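Search this site
Menu Subscribe

Standing Room: The Case for the Two-Pot Utensil Holder

Flatware has two homes in most kitchens, a drawer and a drying rack, and the tabletop holder is a third that rarely gets measured.
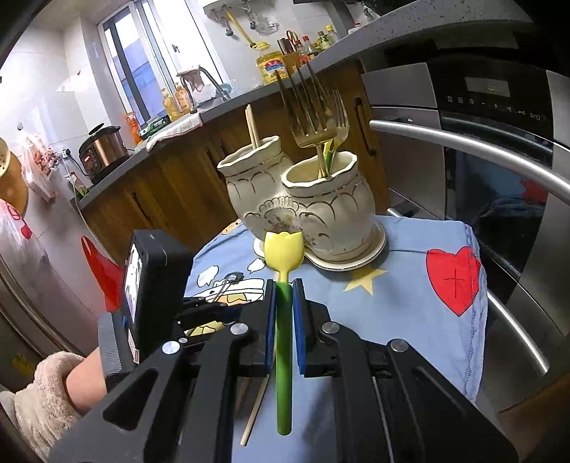

Sorting by shape

A double holder is two open pots joined at the side, usually on a shared saucer. Cream ceramic with thin gold bands is a common finish, and wavy rims and raised ornament are common on the decorative end of the market. None of that affects storage. What matters is inside diameter, wall height and the weight of the base.

The simplest division is by profile. Chopsticks are straight and narrow, and go in one pot as a bundle. Forks are wider at the top than at the handle, so they take the other pot with the tines up. A large four-tined fork beside a smaller one will share a pot without trouble if the larger goes in first and sits toward the rim.

Novelty utensils are the awkward class. A tulip-shaped head on a long green handle spreads well past the width of its stem, and two in the same pot will touch at the scalloped edge. Stagger them, with one head above the forks and the other tucked in among the handles.

Load and tipping

Lullach, a homewares workshop that fires its own double holders, gives the empty weight of its standard model as 1027 grams. The workshop's tipping test places a single long utensil in one pot, leans it outward and adds weight at the tip until the far side of the saucer lifts. Its glazed saucer passed with 102 grams at the tip. An unglazed one passed with more, as it gripped the test board.

Kárason, which makes a taller version, takes a different approach and thickens the floor of each pot. The centre of mass drops, but so does the usable depth, and short spoons tend to disappear below the rim. Small metal spoons are better left flat on the table or kept in a drawer.

The cloth underneath

A printed cotton cloth with a stitched hem is a reasonable surface for a ceramic foot. It dampens the knock when the holder is set down and keeps grit off the glaze. Keep the saucer clear of the hem, where the doubled fabric is enough to make it rock. Cartoon prints in light blue hide water marks poorly, and a darker ground is more practical if utensils go back damp.

Cleaning

Empty both pots weekly. Wooden chopsticks should be dry to the tip before they go in, as moisture collects at the bottom where there is no drain hole. Gold trim should stay out of the dishwasher and the microwave. The Omska line has a removable insert in each pot, which shortens the job to 2 minutes.

Share 102 Comments 2

We use cookies to remember your preferences. Accept Manage settings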